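Home Office & Storage > Guides
October 8, 2020 | Ellura Support Desk
2 min read

Bekholm Desk Organizer: Set-Up Guide
Section 6. Sorting and storing rubber bands 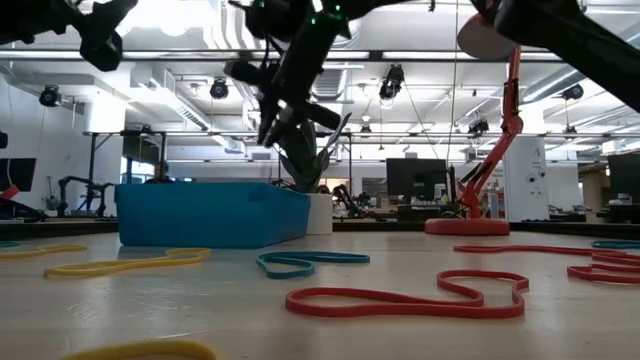 Finish Section 5 before you start. The bin should be standing on a flat, dry surface with its lid off.

1. Spread all loose bands on the tabletop. Pull apart any that are folded or twisted together.

2. Check each band for cracks, sticky spots or thin places. Throw out damaged bands.

3. Sort by color. Yellow, teal and red bands can share one bin if you use the Konmont dividers (part 1375, sold separately).

4. Lay the bands in the bin without stretching them. Large bands go in first.

5. Stop filling 1 inch below the rim. The bin holds almost 500 small bands, fewer if you mix sizes.

6. Wipe the tabletop with a dry cloth. Old bands can leave marks on a glossy finish.

Note: Keep the bin away from direct sun and hot lamp bulbs. Rubber dries out faster with heat.

Note: When you water a plant near the bin, move the bin first. The base has no drain holes.

CAUTION: Small parts. Keep loose bands away from children and pets. Do not leave them on the floor.

CAUTION: Do not stack more than two bins.

For label sheets, go to page 26. Labels from the older Kanaan bins do not fit this rim.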